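Quan Arm Club Handbook
Section 4: Bench Set-Up for the Dispensing Task

Last updated: Tuesday, February 19, 2019

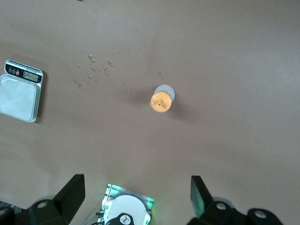 4.1 Scope

This section covers bench preparation, arm start-up and scoring for the dispensing task. It applies to practice runs at Sarnton and to the Plarden qualifying round. It does not cover gripper calibration (Section 3) or writing the motion program (Section 6).

In the dispensing task the arm picks up a squeeze bottle, moves it over a target, releases a set mass of liquid and returns the bottle to its start position. The score depends on the mass delivered and on where the bottle ends up. Liquid that lands on the bench counts as spill.

4.2 Before you start

Two team members must be present. One is the operator and stays at the laptop. The other is the bench hand and keeps the stop button within reach. Swap roles only when the arm is parked.

You will need:

– one kitchen scale with a digital readout
– one squeeze bottle with a nozzle cap
– one shallow target cup
– paper towels and a damp cloth
– the run log

Fill the bottle with the practice mix from the labeled jug. Do not use dish soap or cooking oil. Both leave a film on the finger pads, and the next team will lose its grip settings.

4.3 Placing the scale

1. Park the arm using the PARK command. Wait for the operator to call "parked" before reaching over the bench.
2. Set the scale on the left side of the bench, as seen from the arm base.
3. Press down on each corner in turn. If the scale rocks, wipe the bench and the feet and try again.
4. Switch the scale on and set the units to grams.
5. Place the empty cup on the platform and tare. The display must read zero for four seconds.

NOTE: Most kitchen scales switch themselves off when idle. If the display goes blank during a run, the run is void and must be logged as void. Tare again before the next attempt.

CAUTION: Never let the gripper touch the platform. The load cell is easily damaged by side force. Keep the minimum height in the motion program at 30 mm above the platform while the arm is over the scale.

4.4 Placing the bottle

1. Tighten the cap by hand. Check that the nozzle hole is clear.
2. Wipe the outside of the bottle. A slick bottle will turn in the fingers during the squeeze.
3. Stand the bottle upright at the start position stored in the program.
4. Turn the cap so that any tab or raised edge does not sit where a finger will close.
5. Run APPROACH at slow speed. The arm stops over the bottle with the fingers open. Look at the wrist camera view and check that the bottle is between the two fingers.
6. If the bottle is off center, move the bottle. Do not edit the stored position during a match.

4.5 Setting the squeeze

The squeeze is set by two values in the task file: GRIP_HOLD and GRIP_SQUEEZE. GRIP_HOLD is the force used to lift and carry. GRIP_SQUEEZE is added on top of it during the dispense step. Neither value may go above 1000, the limit set in the controller.

1. Start with the values from the last good run in the log.
2. Run one dispense over the cup and write down the mass.
3. Change GRIP_SQUEEZE only. Leave the hold value alone unless the bottle slips.
4. Repeat until three runs in a row fall inside the scoring band.

NOTE: As the bottle empties, the same squeeze gives less liquid. Refill to the line after every fifth run – Ngân Tiêu's chart inside the cabinet door shows the drop-off.

CAUTION: If the bottle is squeezed while tilted and moving, liquid will be thrown across the bench. Insert a half-second wait before and after the squeeze step.

4.6 Spills

1. Call "stop" and park the arm.
2. Switch the scale off at the button before wiping near it.
3. Blot drops with a dry towel, then wipe with the damp cloth. Dry the bench fully.
4. Check the finger pads and the underside of the wrist.
5. Log the spill. In a match the judge must see it before it is wiped.

Liquid must not reach the wrist connectors. If it does, cut power at the wall and tell Nathalie Jansen or Trinh Hồ. Do not restart the arm yourself.

4.7 Error 404 on the task screen

The Brutton task loader shows 404 when the task file is missing or its name does not match the one in the menu. The arm is not at fault. Check the file name for spaces and capital letters, save it to the team folder and reload. The November version of the loader also needs the file extension in lower case.

4.8 Shutdown

Park the arm, open the gripper, and then turn off power. Empty the bottle into the sink and leave the cap off to dry. Sign the run log. The sheet goes in the tray marked for Capucine Deschamps.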